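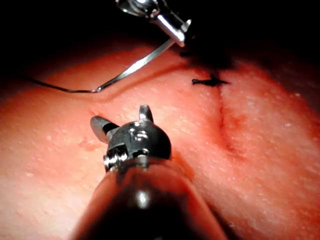
Wound Healing and Wound Closure
Notes for Lecture 4, Introduction to Tissue Biology

These notes follow the order of the lecture, but I have added some explanations where students had difficulties last February. Please read them together with chapter 2 of the course reader. The chemistry of collagen is not repeated here, as it was treated in Lecture 3.

1. What the skin must do after a cut

The skin is a barrier. It keeps water inside and bacteria outside. When it is cut, the body has several problems at the same moment: it loses blood, it is open to infection, and the edges of the tissue are no longer held together. The healing process answers these problems in stages, and the stages overlap. In the textbooks they are drawn as separate boxes, and students then believe that one stage stops before the next one starts. This is a simplification.

2. The stages

Haemostasis. The small vessels become narrow and the platelets stick to the damaged wall. Fibrin forms a net between them. This clot closes the vessels, and it is also the first support on which cells can move.

Inflammation. Neutrophils arrive during the first hours and macrophages follow them. The area becomes red, warm and swollen. Many people think of inflammation as something bad, but without macrophages the later stages are badly delayed. They remove dead material and they release the growth factors which call the fibroblasts.

Proliferation. Fibroblasts enter the wound and produce new collagen, mostly of type III. New capillaries grow in. At the surface, the epithelial cells move from the edges towards the middle. In a clean cut with close edges they have only a short distance to travel, and a thin cover can be complete within one or two days.

Remodelling. Type III collagen is slowly replaced by type I, and the fibres are arranged along the lines of tension. This stage continues for many months. The scar never becomes quite as strong as the skin before the injury.
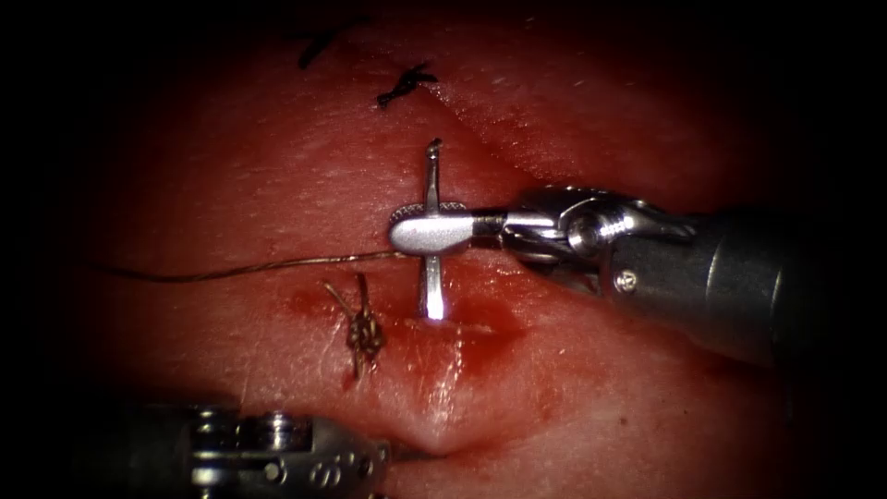

3. Primary and secondary intention

We say that a wound heals by primary intention when its edges are brought together and held there. There is little space to fill, so little granulation tissue is needed and the scar is narrow. By secondary intention means that the wound is left open and fills from the bottom. This takes longer and gives a wider scar, but for an infected wound it is often the better choice - closing it would keep the bacteria inside.

4. Holding the edges

Written mentions of sutures are usually traced back to Egypt, near 3000 BC. Linen, hair, silk and animal gut have all been used. Today we divide the materials into absorbable and non-absorbable, and into single-strand and braided. A braided thread is easier to tie, but bacteria can hide between its fibres. In the problem sheet you will meet an absorbable thread with 50 per cent of its strength left after three weeks. Compare this with the curve of wound strength and decide where in the body you would accept it.

Tension is the other point. If the thread is pulled too tight, the blood supply at the edges suffers and the tissue may die. The edges should touch and be turned slightly outwards, as the scar becomes flatter with time.

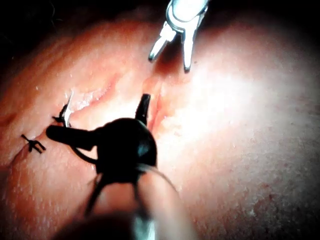

Fig. 1. Incision with two black sutures tied along its left portion; near the centre the wound is open a little more.

5. What slows healing

Diabetes, smoking, poor nutrition (protein, vitamin C, zinc), steroids, poor circulation, infection. Learn for each of them which stage is affected most. Vitamin C was the classic question in earlier years: it is needed for the hydroxylation of proline, and without it the collagen is weak.

For the next lecture

Please prepare exercises 1 to 13. The Finton reading room is open until 6 pm.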